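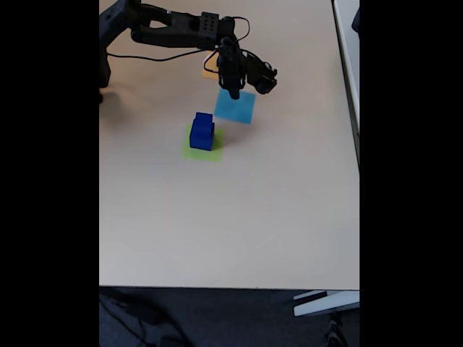 Pulling a Show Through a Crowd: Stop Length and Audience Size for a Walkabout Act

Project report
Desta Gebru and Fasil Gebremichael
July 2023

Summary

Walkabout acts at family festivals are booked by the set, but the performers decide where to stop and for how long. This project recorded the stops made by one act, Grelico, at the Borum family festival, and compared the length of each stop with the number of people watching. Audience size depended more on the width of the path and the direction of foot traffic than on the length of the stop. Long stops on narrow paths lost adults at the back before the closing routine. We recommend a shorter routine for narrow paths and a fixed list of stopping points agreed with the site manager before opening.

1. Background

Grelico is a two-person comedy act. One performer pulls a handcart fitted out as a tiny post office, with a counter, a bell and a folding awning. The other walks behind as a customer who is never served. The act was written for a fixed pitch with benches and was changed to a moving format after the performers received more inquiries for walkabout work than for staged work.

The moving format raises problems that the staged format did not. There is no announced start time, so every audience has to be built from people who were on their way to something else. The cart takes up path space that the audience also needs. A crowd that blocks a path has to be broken up by stewards, which ends the routine early.

Most guidance we found for street performers is about fixed pitches and collecting money at the end. Grelico is paid a flat fee by the festival and does not collect, so audience size at the close has no effect on income. It does affect rebooking, according to the performers, and that was their reason for agreeing to the study.

2. Site

The Borum festival uses a park with one main loop and several side paths. The main loop is paved and wide enough for service vehicles. The side paths are packed gravel, bordered by rope on the side nearest the food stalls. Power and water are supplied from a compound behind the main stage, run by the contractor Kuipers, and the path next to the compound was closed to performers at all times.

The cart was built by Dilen, a small workshop that makes market barrows. It has two large wheels and a drop leg at the front. On pavement one person can pull it without effort. On gravel it needs a push from behind at each start, and the second performer had to drop out of character to give it.

3. Method

We recorded 44 stops. A stop was defined as any halt of the cart during which the bell was rung, since the bell opens every routine. Halts to let a stroller or vehicle pass were left out.

For each stop one observer stood ahead of the cart and one behind. The observer ahead noted the path type, the start and end of the stop, and any action by stewards. The observer behind made a head count at the bell, at the midpoint and at the closing line. A person was counted as watching if standing or sitting still and facing the cart. Children carried on shoulders were counted separately from the adults carrying them.
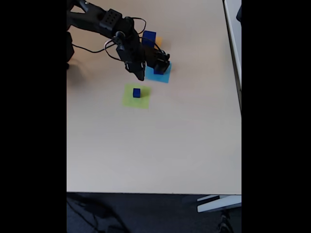
Figure 1. Gripper and dark blue cube at the light blue square.

Counts were written on paper and copied into a spreadsheet the same evening. Four stops were dropped, three of them for missing midpoint counts and one when the brass band passed and the two audiences could not be told apart. The analysis uses the remaining 40.

The performers were told what we were measuring but were not shown any counts until the last set was over.

4. Results

Of the 40 stops analyzed, 18 were on side paths and the rest on the main loop. Main loop stops had larger audiences at every count. On the main loop the audience usually grew between the bell and the midpoint and then held steady to the close. On side paths it grew faster at first, as people had less room to walk past, and fell after the midpoint.

The fall on side paths was almost entirely adults without children. Families stayed. We believe this group had been held up by the crowd and left when a gap opened, in which case the midpoint count overstates the real audience at these stops.

Stewards stepped in at 3 stops, all on side paths and all during the parcel routine, the longest in the act. 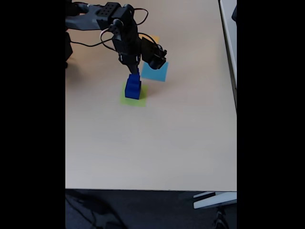

Direction also mattered. When the cart faced oncoming foot traffic, people saw the counter and awning before they reached it and slowed down early. When it faced the same way as the traffic, they met the plain back panel first, and many were past the cart before the bell rang. The performers had not planned which way to face. They simply stopped in the direction they had been walking.

The length of the stop had a weak link with the closing count on the main loop. On side paths longer stops had smaller closing counts.

5. Discussion

The results fit the performers' own view that gravel paths are hard work, although they had put this down to the wheels. The cart is slow to restart on gravel, and this may have led them to stay longer than they wanted. We did not ask about this during the sets and cannot separate the two effects.

Weather was dry throughout. Wet gravel would probably change both the handling of the cart and the willingness of families to sit down. All data come from one act at one site, and a quieter act without a bell would need a different definition of a stop.

Having two observers in matching shirts near the cart may have drawn some attention to it. For a repeat study we would use plain clothes and place the rear observer farther back.

6. Recommendations

Agree on stopping points with the site manager before the gates open, and mark them on the performers' map.

Turn the cart to face oncoming traffic before ringing the bell.

Drop the parcel routine on side paths and close with the stamp routine instead.

Paint the awning colors on the back panel, or hang a sign there. Dilen has quoted for a hinged panel that would also carry the act's name, and the performers plan to test it at their August bookings.

Fit a second handle at the rear, low enough for the customer character to lean on, so that the push on gravel can be played as part of the act.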